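Notebook, ball sorting table, October
3 min read

Started at 2 after Pranab M. cleared the last of the packing off the table. Plan for today was the tennis balls and the tray, nothing else. The table has the white board on it again, laid over the wood top. I asked for this last time because the yellow-green shows up well on white and I can tell at a glance what is still out.

Setup notes, mostly for Pranab Gunawardena, who takes over next:

Tray goes on the left side, long way front to back. We tried it across the back of the table first and I kept reaching over balls to get to it. Left is better. If you are left-handed you may want it a bit farther in.

Balls start loose on the board. I don't bother lining them up. They roll when the board gets bumped, and the seams between the panels are not enough to stop them. A ball that is set down gently usually stays. One that is dropped from any height goes off the back edge, and then you are chasing it across the floor.

Ball stock is mixed. The older ones came out of the Brurka box and have gone soft. The newer ones are from Memivska and are noticeably firmer, with more fuzz. I would keep the two lots apart if we do this again. I had them in one bag this morning and had to squeeze each one to tell which was which. Small marker spots would fix it - not on the seam, the ink wears off there.

First run went from 2:10 until the break. Soft balls pick up fine but they give a lot, and if you squeeze too hard they pop out sideways when you let go over the tray. Firm ones hold their shape and come down where you want them. I went slower on the second run and lost fewer. Lost 7 in the first run, two in the second. "Lost" means it left the board or missed the tray. A ball that bounced in the tray and stayed there I counted as good.

Lighting was fine with the curtains as they are. Left them alone.

Things to sort out:
- The tray is slick and slides when your sleeve drags on it. Try a strip of the shelf liner from the Urkska order underneath. Don't tape it to the board, the tape left marks last time.
- Roll your sleeves up. Mine kept brushing the tray.
- Cables on the floor need to be pushed farther back before anybody walks around the table. Same for the bundle by the white shelves, which I keep meaning to tie up.
- Sheikh catalog has a deeper tray in the same length. Ask Munasinghe if there is money for one. I think a deeper one would stop most of the bounce-outs.

Stopped when the soft balls started to annoy me. Tray emptied, balls back in the bag, still mixed. Next time: firm balls only, 10 to a run, same tray position, and write down the misses as they happen. I did mine from memory during the break and I'm not sure of the first number. 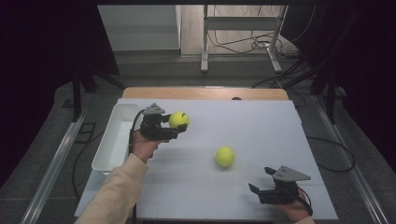
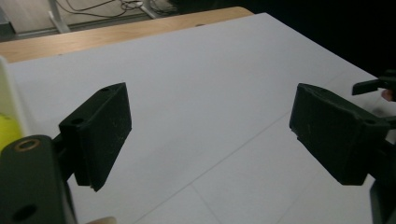
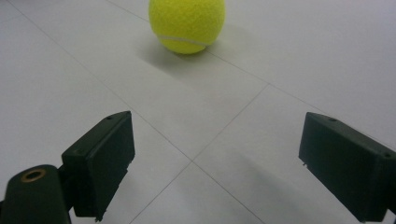 Tennis ball with its seam showing, last of the three.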